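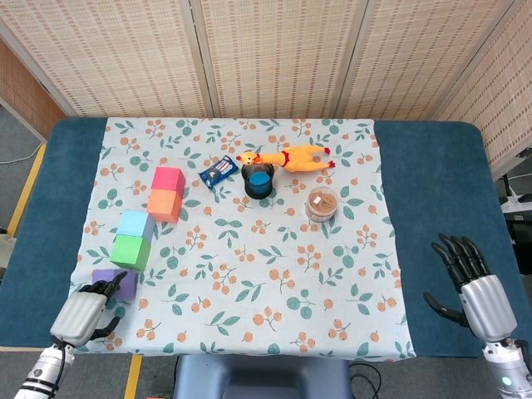

Posted by Aniela Mazurek — Oct 7, 2020 — Tables, Tops and Coverings — 1018 views

Printed cloth creeping on a padded table top

I look after an activity table with a padded top. The padding is teal and has a smooth wipeable face. A printed cloth goes over it, pale bluish white with green leaves and orange berries, and it stops short of the edges on the left and right, so the padding shows on both sides.

The problem is creep. Small items are lined up, picked up, put down and slid about on the cloth for most of the day. Over an hour or so the cloth moves toward whoever is working and takes a twist with it. Items at the back end up off their marks without having been touched. Foam cubes are the worst for this, as they grip the cloth and drag it.

What I have tried:
Clips at the edge. They hold, but they dent the padding and catch sleeves.
Double-sided tape. Held for a morning, then left residue on the padding which took a long time to get off.
A larger cloth tucked under. Better, but it pulls tight over the corners and lifts the middle slightly.

The padding has to stay. It is there to keep the noise down and to save things that get dropped. The cloth should stay if possible. It comes off for washing every week. I wash at 30 and line dry.

Looking for a way to fix it that leaves no residue and survives removal once a week.

Ľudovít Jurčo wrote:

You have a low-friction interface between the padding and the cloth and a high-friction interface between the cloth and the foam. The cloth will always move before the cube does. Either raise the friction underneath or lower it on top. Clips and tape treat the edge only, and the middle is still free to ruck.

An open-mesh underlay of the sort sold for rugs is the standard answer. I have used Prollutar mesh under a cloth on a vinyl-faced bench. Cut it 2 cm smaller than the cloth all round so it does not show. It peels off by hand.

One caution. Some meshes react with vinyl if left in place for months. Lift it every wash day and move it a little when it goes back.

Begoñe Villalobos wrote:

I would not put mesh on a padded top. We did that at the playgroup with a similar arrangement. Mesh over something soft prints through. You get a fine grid on the padding, and anything with a narrow base starts to lean.

Take the cloth off. A wipeable padded top is already a work surface. The cloth is adding a layer that moves, wrinkles and needs washing.

Aniela Mazurek wrote:

The bare top was the first arrangement. It reflects the overhead lights and the teal is strong enough that green and blue pieces are hard to pick out on it for some of the people who use the table. The pale cloth is easier on the eyes. I agree it is one more layer.

Eugénie Delaunay wrote:

If visibility is the reason for the cloth, I would question the print. Orange berries under an orange cube and green leaves under a green cube is the same difficulty in a milder form. A plain pale cloth does the job better. A printed one hides stains, and I suspect that is why most of us end up with them.

On the creep, have you checked the weight of the cloth? A light cloth shifts at the slightest pull. A heavier weave with some body will lie still on nearly anything. I changed from a thin one to a thick one and the problem more or less went away with no other measures.

Begoñe Villalobos wrote:

Heavier cloth also means heavier wrinkles. A crease in a thin cloth can be smoothed with a palm. A crease in a thick one will tip a cube.

Eugénie Delaunay wrote:

Only if it is folded for storage. Roll it on a cardboard tube.

Ľudovít Jurčo wrote:

Agree on rolling. Disagree that weight alone is enough. Weight raises the friction across the whole cloth by a small amount, while a hand pressing down on a foam block raises it at one spot by a great deal. The local force wins. It will creep more slowly and that is all.

Ona Butkienė wrote:

I sew covers for padded tops (massage couches mostly, some craft tables). Don't fix the cloth to the padding. Fix it to itself, underneath.

Method:
1. Measure the top with the padding on and not compressed.
2. Add the thickness of the edge, then enough to turn under.
3. Sew a channel all round and thread flat elastic through it.
4. Leave the elastic slightly slack. If it is tight the padding domes in the middle, and that is the lifting Aniela saw with the tucked cloth.

It comes off in seconds and there is nothing sticky anywhere. The existing cloth is evidently too narrow to convert, given how much of the teal is left showing at the sides. You could sew it on to a plain border and put the channel in that.

Shrink the fabric before cutting. Wash it at 60 once even if you only intend to wash at 30 later. People skip this step and then write to me that the cover no longer fits.

Begoñe Villalobos wrote:

60 on a printed cloth is asking for trouble. Orange goes first. I have had a cloth come out with pink berries.

Ona Butkienė wrote:

Then the print was going to go anyway, only more slowly. I would sooner find out before the sewing. Test an offcut if you have one. If there is none, wash the plain border at 60 and the printed part at 30, twice, and allow a little ease at the join.

Ľudovít Jurčo wrote:

Mixed shrinkage at a seam gives you a puckered seam. In this case it would be a puckered seam running along the working area. I would keep seams off the top face altogether.

Ona Butkienė wrote:

The join would sit near the edge. The line of cubes and the cup and so on are all well inside that. But yes, a single piece is better if she is willing to buy new fabric.

Eugénie Delaunay wrote:

A side matter, prompted by what is on the cloth. Dark foam can shed colour on a pale fabric when either is damp. The purple and the pink-magenta are the ones I would test. Wet a white rag, press the cube on it under a book overnight and look in the morning. If anything comes off, dry the cubes fully before they go on the table after cleaning. Foam feels dry on the outside long before the centre is.

I squeeze mine in a towel and stand them on a rack.

Aniela Mazurek wrote:

Useful. There is a faint mauve patch at the front left which I had put down to juice. I will do the rag test on the lavender one tonight.

Begoñe Villalobos wrote:

Watch the chicken too. Soft toys of that sort, if they are vinyl, contain plasticiser, and this can migrate to another vinyl surface and leave a tacky shadow. With a cloth in between it is slower. I would not store it lying directly on the padding.

And keep the tub of brown granules well away from the join between cloth and padding. Whatever it is, if it spills it will go under the cloth and you will feel every grain through it.

Aniela Mazurek wrote:

The tub is part of the mixed tray, along with the cup and the snack packet. The idea is that the objects differ in weight and grip, so the tray has something soft like the chicken and something crackly like the packet. Spilling has been rare. When it does go over I lift the cloth by the corners and shake it outside.

An elasticated cover would make that harder, I suppose. At present I can gather the whole cloth with the mess in it.

Ona Butkienė wrote:

Release one long side, then the other, and fold inward. It takes a little longer. You could also use short straps with press studs at the corners instead of continuous elastic. Corner straps allow some movement along the edges but very little twist, and twist is your actual complaint. Undo the studs and it gathers as before.

Zelirow do a plastic press stud that is kind to padding. Metal ones leave marks.

Ľudovít Jurčo wrote:

Corner straps plus a thin sheet of felt between cloth and padding would be my compromise. Felt grips cloth well and does not print a grid. It does not grip vinyl particularly well, so the felt would need straps of its own or it simply moves with the cloth as one piece.

Begoñe Villalobos wrote:

That is now a table, padding, felt and a cloth. Three layers to keep flat so that a foam cube can stand up. My view has not changed. Get a matt wipeable cover in a pale plain colour, stretch it once and leave it.

Eugénie Delaunay wrote:

Matt wipeable covers scuff and then they hold dirt in the scuffs. Ours went grey in the middle by March. I went back to washable cloth.

Begoñe Villalobos wrote:

Which cleaner were you using? Anything with solvent will do that. Plain soap and water does not.

Eugénie Delaunay wrote:

Soap and water. It was wear from the trays being dragged.

Aniela Mazurek wrote:

Rag test done. The lavender cube left a slight tint, the pink a stronger one, and the orange, green and light blue left nothing. The first two will be washed separately and dried for longer.

For the creep I have ordered press studs and enough plain cloth in one piece for corner straps, with no felt to begin with. It will be washed at 60 before cutting. The leaf print stays on in the meantime with the clips moved round to the underside of the table, where they hold less well but keep clear of sleeves.

Ona, how long would you make the straps for padding with a rounded edge?

Ona Butkienė wrote:

Put the cloth on, pin a strip of tape where the strap would go, and press the corner down with your palm as hard as anyone is likely to lean on it. Mark the length with your hand still on it. Then sew the stud 2 cm further in.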